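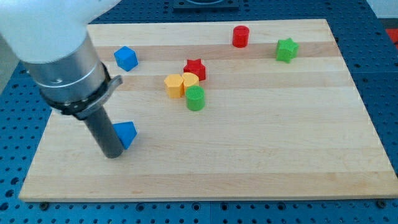

Sorting Blocks by Color and Shape

You need a flat wooden board and a set of solid blocks in a few colors. Ours is the Stivley set, but any mix of cubes, cylinders and prisms will do.

1. Tip the blocks onto the board and spread them out by hand.

2. Sort by color first. Push all the blues to one corner, then the reds, yellows and greens.

3. Mix them up and sort again by shape. A cylinder goes with the cylinders whatever its color - children often want to keep the yellows together at this stage.

4. Leave stars and hexagons for last. Stand them so the star or hexagon faces up.

Allow 5 minutes for each round, 8 with younger children. Put the blocks back in the box before starting anything else.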